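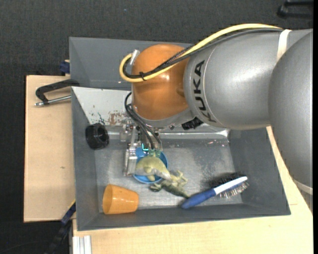

Who should be holding the stop button while someone's showing the arm a task? The second person, every time, and they don't do anything else while they've got it.

Workshop > Robots > Checklists

Teaching sessions: pre-start checks, with my comments
Dec 11, 2024 | by Defne Tatlı

I've gone through the Hukthorpe sheet again and scribbled on it as usual. Shout if you disagree (Kadir, I know you will!).

1. Stop button pressed and reset before the first demo. OK. Do it from the operator's chair, please, I keep seeing people lean over from the wrong side.

2. Bin clamped to the board. OK. Give the clamp a proper tug, looking at it doesn't count. The KUKA can shove harder than you'd think when you misjudge the height by remote.

3. Cables tied back at the wrist. OK, but move the wrist through its full turn and watch the loop while you do it. If it pulls tight anywhere, stop and redo the tie.

4. Speed limit set for remote control. FAILED first time round. It was at 600 and our limit is 399, so I've put it back and Sevim has signed for it.

5. Gripper opens and closes on the pedal. OK. A bit slow to open, I'd like Songül to have a look.

6. Hand guiding off before anyone picks up the remote. OK. Still my favourite one to nag about – the two modes don't mix.

7. Objects in the bin. Rubber toys, cups, bowls, the hairbrush, all fine. No glass and nothing sharp. Hands out before the arm is live, even if the dinosaur has rolled somewhere silly.

8. Floor clear behind the operator. OK after I moved my own bag, sorry.

Next full check is in June, sooner if the gripper gets worse.

2 comments | 5 shares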